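Slides, a Shoe Rack and the Top Surface Problem

Filed under: storage, floors

The shoe rack in the back room has been in use since July, and I have now changed the way it is loaded twice. This post records the current arrangement, mainly for my own reference, and partly for Anum Bugti, who asked in the comments on the coat hook post how I deal with slides. The short answer is that they go on top. The longer answer follows.

Background

The rack is a low wooden one. I bought it secondhand from Fatos Stoyanova, who was moving to a place with a built-in closet and had no further use for it. She sold it under the name Gakholm, but there is no mark on it anywhere and I have not been able to match it to a catalog. It came assembled. I took it apart anyway, cleaned the joints, and put it back together with the original screws, two of which had been driven in at an angle and needed their holes filled with toothpick slivers and wood glue before they would hold.

Finish: it had one, thin, probably oil. I sanded the top with 120 grit and then 180, wiped it down with a damp cloth, let it dry overnight, and put on two thin coats of hardwax oil. The lower shelves I left alone. Shoes scrape the front edge of a lower shelf every time they come out, and any finish there is gone in a year.

Price was 40 dollars. I would not have paid more. A new one in the same size costs less in particleboard and a good deal more in solid wood, and the secondhand price sat where I would expect it to sit.

The problem with slides

Most advice on shoe racks assumes shoes with a closed heel. A closed shoe has a stiff counter at the back, holds its shape on a sloped rail, and can be picked up with two fingers. A slide has none of that. It has a sole and a strap. On a sloped rail it creeps forward until the toe is over the edge, and on a slatted shelf a thick molded sole will rock if the slat spacing falls in the wrong place under it.

Slides are also used differently. Ours get worn to the trash cans, to the mailbox, to the laundry room, and back. A pair may go out and come in 8 times in a day. Anything that takes more than one movement to put away will not be put away. It will be left on the carpet in front of the rack, usually with one of the two upside down.

So the requirements were:

A flat surface, no slope.
Reachable without bending to floor level.
Wide enough that the slides can stand next to each other without being stacked.
Nothing above it that has to be moved first.

The top of the rack meets all of them. I resisted using it for a while because I wanted it clear for mail and keys. This was a mistake. Mail and keys ended up elsewhere in any case, and the slides ended up on the floor.

First arrangement

The first attempt had the slides on the bottom shelf, toes in. The idea was that the bottom shelf has the most dust and slides are the easiest thing to rinse. It did not survive two weeks. The bottom shelf is low enough that you have to crouch to see what is on it, and with the toes in you have to reach past the strap to get hold of anything.

Second arrangement

The second attempt was pairs nested sole to strap in a shallow tray, also on the bottom shelf. The tray was a Womov boot tray I had left over from the old apartment. Nesting saves width, and I can see why people recommend it. With thin flip-flops it works well. With thick soles, the upper one sits on the strap of the lower one and pushes it flat, and after a few days the strap stays flat. A strap that has been pressed down has to be opened with a finger before your foot will go in. I stopped nesting and gave the tray to the garage, where it holds paint cans.

Current arrangement

The slides are now in a single row along the top, side by side, with no stacking and no tray. I keep the pale ones up there and the darker, heavier shoes below. The pale ones show dirt sooner, and at that height I notice it and wash them.
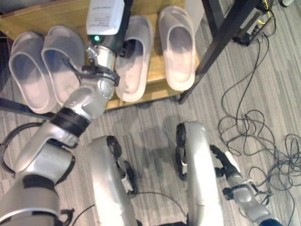 Pale slides side by side on top of the rack. Cables still to be dealt with.

A row has one disadvantage, and it is width. Each slide needs its full width plus a small gap. If the gap is left out, picking up one slide drags the next along with it, as the sides of the soles catch. I leave a finger's width where I can. Near the ends of the rack it is easy to cheat and let one hang over, and I have stopped correcting this unless it hangs by more than a third of the sole.

Toe direction makes less difference than I expected. I started with every toe facing the room, for the look of it. Facing the room also means the strap opening faces the wall, so you pick the slide up and turn it before putting it down. Toes to the wall saves the turn. Other people in the house do it however they like, and the system has to tolerate that.

Cleaning

Molded slides are simple to clean. I use lukewarm water, a drop of dish soap and an old nail brush. The brush is for the edge where the strap meets the sole, which collects a gray line that a cloth will not reach. Rinse, shake, stand on edge against the tub until dry. Do not put them back on the rack wet. Water sitting under a sole leaves a ring on an oiled surface. I have one such ring, toward the back, and it did not come out with a light sanding.

For yellowing I tried the baking soda paste that everyone recommends. The change was too small for me to be sure of. I also tried a melamine sponge, which does remove marks but dulls the surface, and the dull patch then picks up dirt faster than the area next to it. I would keep it for the outside of the sole and leave the footbed alone.

The carpet

The carpet is gray with lighter and darker streaks, and it was in the room when we moved in. As a floor under a shoe rack it is adequate. The streaks hide grit well, perhaps too well. I run the vacuum along the front of the rack more often than the carpet appears to need, and the canister shows that it did need it.

A rack on carpet also leans a little until the feet settle. Mine leaned toward the wall for the first month and then stopped. I checked it with a small level before oiling the top and again afterward. No shims were used. If yours is still leaning after a month, look at the carpet pad before looking at the rack.

Cables

The cables on the floor are the unresolved part. There is a large tangle of dark gray cable next to the rack, by the black metal table leg, in loose loops. Loose loops on carpet next to a place where people step in and out of shoes is bad practice, and I am aware of it.

The plan is as follows. Unplug nothing at first. Follow each cable by hand from one end to the other and put a tag of masking tape on both ends. Then remove what has a tag at only one end. Then shorten what remains by folding it back and forth in flat lengths, held with hook-and-loop ties. I do not coil cable for permanent placement. A coil wants to spring open, and a flat bundle stays where it is put and can be fixed to the underside of a table.

I ordered a pack of ties from Vasić and a metal tray from Rosier that clamps under a tabletop. The ties are here. The tray came with the clamps for a thicker top than ours and I am waiting on the smaller ones. I measured the wall run at 194 centimeters, corner to door trim, so a single tray will not cover it and the last stretch will need adhesive clips on the baseboard.

Until that is done, the cables stay on the side away from the door, and the vacuum goes around them.

Notes on the lower shelves

Sneakers on the upper of the two, heels out. Boots do not fit upright and live in the hall closet. Anything not worn in a month gets moved to the closet as well, and so far I have had to bring back only one pair, the old canvas ones I use for painting.

I tried lining the lower shelves with cut pieces of ribbed rubber mat. It keeps grit off the wood but holds it in the ribs, and the mat then has to be taken outside and beaten. Plain shelf paper was easier. I replace it when it tears.

Anum also asked whether the top needs a lip or a rail to stop things sliding off the front. I have not found it necessary. The soles grip oiled wood well enough, and a lip would collect dust and be in the way of wiping. If I had a dog I might think again.

The next post will be the cable tray, provided the clamps arrive.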